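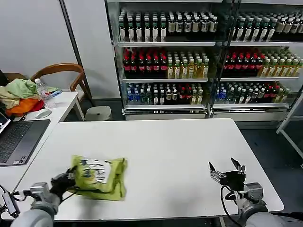
Kamran Babaei
Break room and supplies, Drudell

Tips for the snack table and the drinks fridge. Quick ones, I have a delivery at noon.

Crumpled chip bags. Press the air out flat with your palm first, from the closed end up to the opening. Then fold the top over twice and clip. If you fold it with the air still in, the clip pops off by lunch and you get stale chips. No clip? Binder clip. Clothespin. Rubber band is fine for a day.

Don't squeeze from the middle. Chips turn to dust.

Empty bags go flat in the trash, not balled up. They spring back open and fill the can in no time.

White tables. Show everything. Wipe with warm water and one drop of dish soap, then a dry cloth right after or you get streaks. Greasy fingerprints from snacks, same thing but do it twice. Baking soda paste for the yellow spots, leave it 12 minutes, rub soft. No scouring pads!! I ruined one that way at the Destlow office.

Glass-front fridge:
- One kind of drink per row, front to back. Labels out.
- New bottles go to the back. Everbody knows this and still puts them in front.
- Dark drinks on one shelf, light ones on another. You spot a gap from across the room.
- Leave a finger of space at the back wall so the cold air moves.
- Door glass: vinegar and water, half and half. Newspaper works, microfiber is better.
- Pull the bottom grille off every 3 months and vacuum behind it. Unplug first.

Laptop on the next desk over? Keep water bottles capped and behind it, never beside the keyboard. Crumbs in the keys: turn it off, tip it upside down, tap gently. Soft paintbrush for what's left.

Piles of cloth. Sweaters, rags, whatever is sitting on the desk since February. Sort it Friday. Rags in a bin with a lid, clothes on a hook, anything left gets washed and folded.

Stools go under the desk when your done. Saves shins.

Cords: twist tie, loose loops, keep them off the part of the table where people eat.

More next week, probaby coffee stains.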